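The spoon problem

2022-07-10

My mother-in-law rang last week to ask whether she should wait for the robot before replacing her dishwasher. She had seen a clip in which a pair of mechanical arms folded a tea towel, and had concluded that by Christmas there would be something in the shops that could empty a machine, fill it again and possibly have a word with my husband about his socks. I told her to buy the dishwasher.

I say this as someone who would like to be wrong. I have been following household robots for eight years, first out of interest and lately out of something nearer to spite, and I have a folder of 40 clips labelled "soon". I went through it again the other evening with a glass of wine. A good third of them turn out, when you read the small print, to be played at five times the real speed. There is a man in one of them who walks behind the machine with his hands out, like a parent beside a toddler on a wall.

The clever parts do keep getting cleverer, I'll give them that. You can now show a machine a picture of a kitchen and it will tell you which thing is the kettle, and it will be right more often than my son. Where it all goes wrong is the last few centimetres. Knowing it's a kettle is one job. Picking it up by the handle, with the right amount of squeeze, without sweeping the sugar on to the floor, is a completely different one, and it's the one I wanted doing.

Take a spoon. I keep coming back to spoons because they look like the easy end of the business. A spoon is rigid, it doesn't spill (on its own), and it doesn't mind being dropped. But it is thin, and flat on a table it leaves almost nothing to get hold of. It's shiny as well, so a camera looking at it sees a small bent version of the room, with the ceiling light in it. And once you have it by the handle it wants to swivel, so you need something grippy on the fingers, and then you need to know which way up it is.
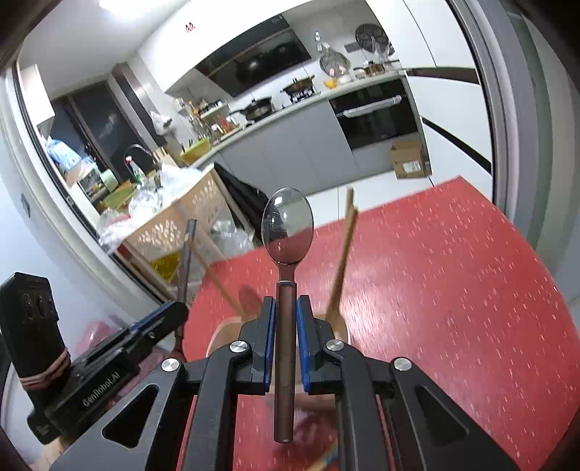 My friend Corina Mocanu used to work at Skomar, where they packed bathroom fittings, and she is the only person I know who has shared a shift with one of these things. Theirs was called Lament. She swears this was an acronym, though she never could tell me for what. It lifted taps out of one tray and set them down in another, and it did this beautifully, all night, as long as the taps were the same taps. One evening in July the supplier changed the plastic sleeve they came in, from matt to glossy, and Lament spent the rest of the shift picking up air and carefully putting the air in the tray. The counter said 2861 by morning. Corina still has a photo of it.

And that was a factory, where the floor is level and somebody has painted lines on it. A kitchen is far worse. Mine has a drawer you must lift before you pull, and a cupboard where the lids live, about which the less said the better. Things move. People leave bags where there were no bags yesterday. I manage all this half asleep and can't explain to you how, and I suspect that's the whole difficulty. You can't write down what your fingers know about a stuck drawer.

So the fashion now is to stop writing it down and collect it instead: have people do the chores, thousands of times, in ordinary messy homes, and let the machine learn from the record. Lăcrămioara Husar, who writes the Soner newsletter (worth your time, though she will go on about gearboxes), thinks this is the first approach that deserves to work. I lean her way. It's at least honest about where the skill is, in the hands of whoever has been doing the washing-up all along. I notice they're finally of interest to engineers. I'd have settled for a thank-you.

What I'd pay for, if anyone at Tudose or wherever is reading, is very modest. I don't need a butler with a face. I'd like a thing that stands by the sink and deals with cutlery. Forks with forks. It can take all night over it, I shan't be watching. If it can't manage the potato masher it may leave that on the side with a note.

My mother-in-law's dishwasher comes in a fortnight — it has a separate tray at the top for the spoons, and you have to put each one in by hand.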